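[hand-users] Re: Finger stops short of commanded close, no fault raised
Wednesday, January 19, 2022

On the Helus list the earlier poster wrote:
> We see the index finger stall partway through a close on the left
> hand. The controller reports the move as complete. No fault, no
> current warning. Power cycling clears it for a while. Firmware is
> stock. Has anyone seen this, and is it the tendon or the encoder?

We had the same symptom at Bremdale on one of two units. In our case it was neither the tendon nor the encoder.

The position reported to the host is the motor side value. If the joint lags the motor, the host does not see it. We logged 100 closes with an external angle gauge on the finger. On 14 of them the joint stopped short while the reported value matched the command. Motor current on those closes was higher than normal but stayed under the trip limit, so the fault logic had nothing to act on.

We then backed off the pivot screw at the base of the finger by a quarter turn and ran the same 100 closes. All of them reached the commanded angle. The screw had been overtightened when the finger was last replaced, and the side load was enough to bind the joint.

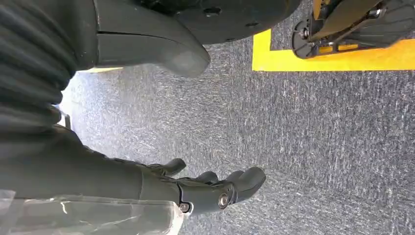
Hand over the carpet, pivot screws on the side of the finger joints. The larger one is at the base of the rightmost finger.

Two things to check before you open the palm:

1. Move the finger by hand with power off. Ours felt stiff over the last part of the travel and free elsewhere.
2. Compare the current trace from a bad close with one from a good close. A bound joint shows a slow rise. A slipping tendon should show a drop.

The safety side concerns me more than the stall. Our Prirkden cell uses "move complete" as the grip confirmation before the arm lifts. With this fault the arm will lift a part that is not held. We have added a current window check and a 4 second hold before any lift, and nobody goes inside the tape while the arm is enabled.

I have not tested this on the Imhof wrist adapter. If you are using one, please post your current traces.

> Power cycling clears it for a while.

Same here. Homing drives the finger fully open, and I suspect that reseats the joint. I would not treat it as a fix.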